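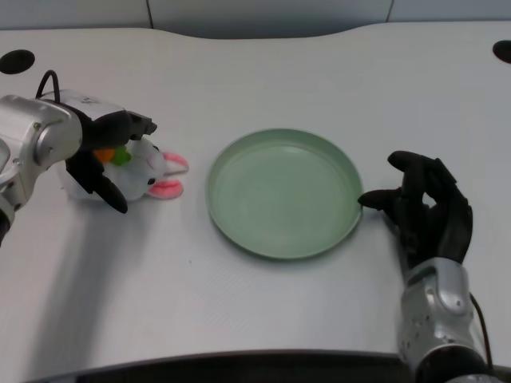

Figure 1. Plush rabbit and green plate on a white table.

Home Journal Issues Articles Authors Contact

3.2 Border procedure and visitor numbers

The agreement between Utuvmont and Cidudar let residents of either side cross for short stays without a visa. It was signed after 2 rounds of talks and took effect in December. Coach operators had asked for a longer stay, but the text kept to the limit set by Cidudar.
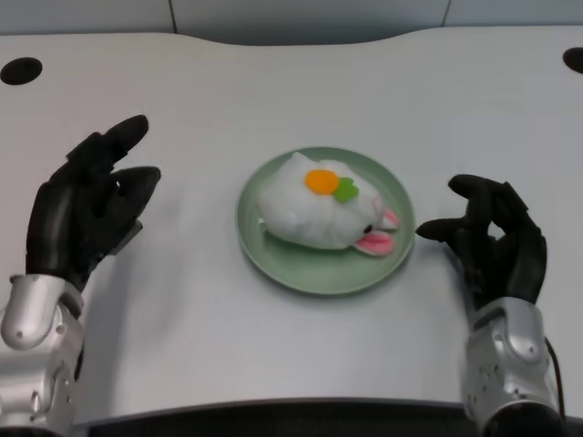
Photo: Pandey

We sent a questionnaire to 600 travellers at the Fledel crossing and received 224 usable replies. Most respondents were visiting relatives. Few had booked a hotel, and those who had were mainly travelling by coach. Replies from lorry drivers were left out, as their entry is covered by a separate permit.
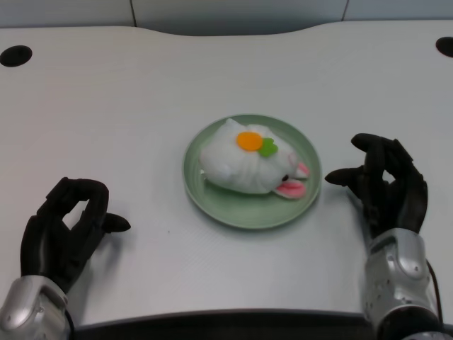

3.3 Flights between the two capitals

Air traffic was slower to return. Only 2 carriers applied for the route.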